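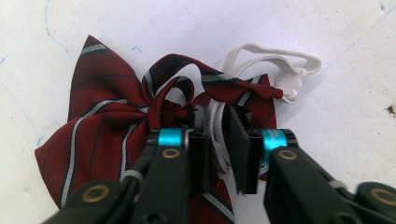

Gaspard Carré wrote back on the ticket that he'd want to rule out the fingers before anyone touched the code, and could I please log what I try this time instead of just typing "fixed it??" and closing the thing. Fair enough! So this is me logging.

Ticket: bow tie pick fails on the neck strap
Opened by: Iona Hepburn
Opened: 10/10/18
Status: open (again)

The problem, for anyone in the club just catching up: for the dress-up task we need to pick up the bow tie by the middle, carry it over and put it down in the right spot. Grabbing the fabric is easy. The trouble is the white elastic strap, which likes to wander in between the fingertip pads. When it does, the pads close on strap and fabric together, and on release the tie hangs on and gets dragged back across the table. I had that happen over and over last night and said some words.

Try 1. Opened the fingers wider on the approach. No real change. They clear the knot better, but the strap has even more room to get in there.

Try 2. Swapped the rubber bands on both fingers for fresh ones out of the Gillies bag. The old ones had gone kind of chewy. The fingers open quicker now, which I like a lot, but the tie still sticks when the strap is caught. Leaving the new ones on anyway.

Try 3. Dropped the closing force setting from 560 to 433. Better! The pads don't mash the fabric as hard and the release is cleaner. Then I got greedy and went lower still and the tie slid out halfway over, so back to 433 it goes. Please don't change it without writing it in here (Jean, I love you, but please).

Try 4. Came in from the bottom edge and laid the strap out in a big loop up past the top of the tie first. Best results so far by a mile. It only goes wrong when a loose bit of strap flops back down over the middle, and the clip end doesn't seem to matter at all.

Reply from Jean Tennant: It was one time. Also, could we just cut the strap off?

I asked Katherine Henao and nope, the rules say the clothing items stay as supplied. I did check whether we could slide the adjuster and shorten the loop, and she thinks that's okay but wants to read the sheet again.

Reply from Gaspard Carré: Shorten it if she says yes. Otherwise make the strap layout part of your setup steps and run it 33 times at 433, same start spot. Pen marks on the table are fine.

Okay, doing that next. I'll put the runs in the Drastisix folder and leave this open until they're in.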